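Setting Up the Turken Touring Puppet Stage, continued

4. Once the four legs are locked, slide the playboard onto its brackets and give it a gentle wiggle. It should sit snug, with no rattle at all.

5. Hang the Guller curtain from the top rail, starting at the center and working outward — it takes a little patience the first time, so do pour yourself a coffee!

Note: The rail holds up to 19 hooks. Spare hooks live in the small cloth bag.
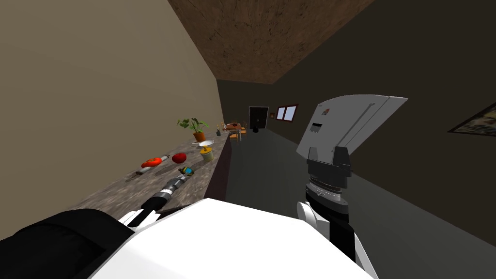
LIGHTS AND SOUND

6. Clip one lamp to each side post and run both cords down behind the curtain, where your puppeteers won't catch a foot on them.

7. Turn the dimmer all the way down, plug it in, and bring the lights up slowly.

Caution: Never load the dimmer past 2,000 watts.

8. Walk to the last row and have a friend speak a few lines from behind the curtain. In a hall of 250 seats you'll probably want the microphone.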